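Subject: Re: [arutley-flyers] Winter timetable and the Arnari route
Date: May 28, 2026

> Hello all,
>
> Has anyone heard whether the Arnari flights are carrying on after
> the clocks change? I tried to book for November this morning and the
> calendar was greyed out from the second week. The Zenden flights
> seem to be there as normal. I have a family visit to plan and would
> rather not leave it until the fares go silly.
>
> Thanks in advance for any news.

Hello, and thank you for asking, as I suspect a good few of us have been staring at the same grey squares. I spent most of yesterday evening on this when I should have been doing the ironing, so I may as well share what I found, and I hope you'll forgive me if I go the long way round.

The short answer is that the Arnari route hasn't been dropped, but it is being cut back. I rang the airport information desk, and after a fair bit of music I got through to a very patient lady who told me that the winter timetable has only been loaded as far as the first week of November. The rest is waiting on the airline, which wants to go down to 2 flights a week for the cold months. Last winter we had four, if you remember, and even that felt thin after the summer. She couldn't tell me which days they would be, and I didn't like to press her.

As for why, the airport's own monthly bulletin gives a bit of a clue (it's the one they leave in the rack by the car park machines, and I do recommend picking it up). It says that 2,635 passengers used the Arnari flights last November, both directions added together, and that this was lower than hoped. The same page says that the new aeroplane on the route has 187 seats, and the old one was a good deal smaller. So the poor thing was probably going out half empty on wet mornings, and I can see how that looks to somebody in an office with a spreadsheet. I still think it's a shame. The early departure was a lovely flight, you could be having your lunch on the harbour at Arnari and not feel you'd been travelling at all.
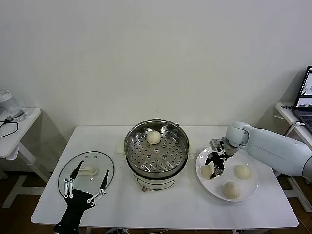 Zenden is a different story and seems quite safe. It has the business people in the week and the football at weekends, and I gather the evening flight is nearly always full. If you are able to be flexible, you could do what my sister and I did two winters ago, which was to fly to Zenden and take the train across. The connection is easy enough, the station is under the terminal, and the whole journey came to just over 13 hours door to door, though I should say that included a very long supper and a missed train that was entirely my own fault. With a suitcase and small children I would think twice.

One more thing on fares, as you mentioned them going silly. I've had a look back through my old bookings and the cheapest Arnari seats have nearly always come in the first few days after the dates are released. With fewer flights I'd expect them to go quicker this time. If you sign up for the airline's emails you do get told, but you also get told about hire cars and hotels every other day until you lose the will to live, so some of you may prefer just to check now and then over a cup of tea.

For those still holding vouchers from the Ishida Travel bookings, the lady at the desk thought they could be used on either route, but she said to get that in writing from the agent before relying on it. I have written to them myself and will let the list know when I get an answer. Mine runs out at the end of the year, so I do have an interest!

If anybody has already booked an Arnari flight for the second half of November and had a confirmation come through, please do write in with the day and the time. It would help us work out which flights they mean to keep. And if your family visit can possibly be moved into that first week, I would book it now, as those seats were still there at a sensible price when I looked last night.

Warm wishes to everyone, and safe travels to those off this weekend.

--
You are receiving this because you are subscribed to arutley-flyers.
To leave the list, send a blank message with "unsubscribe" in the subject line.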